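Pemico Desktop Drawer Unit, White

Home > Desk & Paper > Small Storage > Drawer units

Item no. 362
Ships flat, with knobs and a sheet of label tabs in a separate bag

If your desk has a corner where paper clips, stamps, spare keys and dead pens all end up in one heap, the Pemico was made for that corner. It is a little white cardboard drawer unit that you fold together yourself, and we have been completely taken with it since the first carton arrived in February. It weighs next to nothing, it looks tidy beside a monitor, and you can write on it, paint it, cover it in washi tape or leave it plain white (our favorite, but we are boring that way).

Viktória Hegyi drew the first Pemico for her own sewing table. She wanted something for bobbins and snaps that she could pick up with one hand and carry to the kitchen. The version we sell has a stiffer board and a better bottom fold than that first one, but the idea hasn't changed much. It still carries to the kitchen just fine!
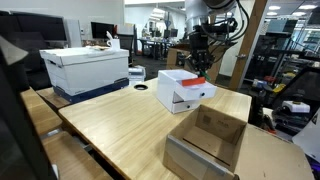

Pemico on a light wood desk, upper drawer pulled out, orange-red tab along its top edge.

What goes in it

The drawers are shallow, and that's the charm of them. Small things stay in one layer and you see everything when you slide one open. We've had good luck with sticky notes, binder clips, thread, guitar picks, SD cards, tea bags, seed packets folded once, and postage. Long pencils won't lie flat. Scissors depend on the scissors.

The open compartment is the place for whatever you reach for all day. Mine holds lip balm, a tape measure and far too many rubber bands. Ronja Westerberg, who packs our orders, keeps hers full of return labels and swears by it.

Putting it together

Plan on 20 minutes for the first one and a lot less for the second. No glue is needed. The board comes pre-creased, so bend every crease back and forth once before you start folding. Build the housing first, then the drawers, and put the knobs on last. Push each knob through from the front and press the cap onto the back until it clicks.

A drawer that rubs on one side usually has a flap that isn't fully tucked. Take it out, press the inside corners down with a thumb and slide it back in. Board that has been stored somewhere cold can feel stubborn, so let the package sit indoors overnight before folding.

Tabs and labels

The stick-on tabs run along the top edge of a drawer front and are easy to spot from across a room. They peel off cleanly in the first day or so and after that they hold on pretty hard, so decide where you want them! The sheet has 14 tabs, enough to change your mind a few times. Pencil and ballpoint both write well on the white board. Gel ink smears until it dries, and fat markers can bleed a little at the folds.

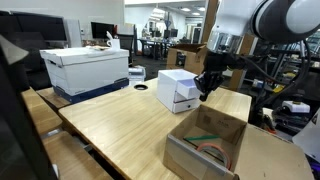 The three-drawer cube on a tabletop, with the top drawer partly open.

Stacking and mixing

Units sit happily side by side on a shelf. You can stack them two high if the lower one holds the heavier things, and a dab of removable putty between them keeps the top one from sliding when you pull a drawer. We wouldn't go three high with cardboard. For a taller setup, look at the Cunano shelf riser, which gives each unit its own level and leaves room underneath for a notebook.

The Ledovov felt liners can be trimmed with ordinary scissors to fit the drawers. They're lovely for earrings and lenses, and they take the rattle out of a drawer full of screws. The gray is back in stock and the moss green is on its way.

Care

Dust with a dry cloth. A white eraser takes off most fingerprints and pencil marks, and it is oddly satisfying to do. Keep the unit away from plant saucers, humidifiers and the wet side of a bathroom shelf. A coat of clear matte varnish helps in a craft room, brushed on thin, with the drawers out while it dries.

When yours has had enough, pop off the knobs and caps, peel away any tape and put the board in with your paper recycling. The knobs will fit a new unit, so hang on to them.

Good to know

Material: white cardboard, plastic knobs
Assembly: by hand, no tools
In the package: pre-creased board, knobs and caps, tab sheet, folding guide
Best for: light desk items
Not suited to: damp rooms, outdoor use, heavy tools
Spare knobs and tab sheets: sold separately, see Small Parts

Stock note, August 6, 2021

The latest delivery from the Hung workshop has been checked in, and we have 1,048 units on the shelf. Classroom and office orders can go through the regular cart. For a larger quantity than the cart allows, send us a note with your delivery address and we'll work out the freight for you.

We love seeing how people decorate these, so do send photos. The one painted to look like a tiny apothecary chest is still taped up over the packing bench.

You may also like
Cunano shelf riser
Ledovov felt liners, gray
Pemico tab sheet, refill
Spare knobs with caps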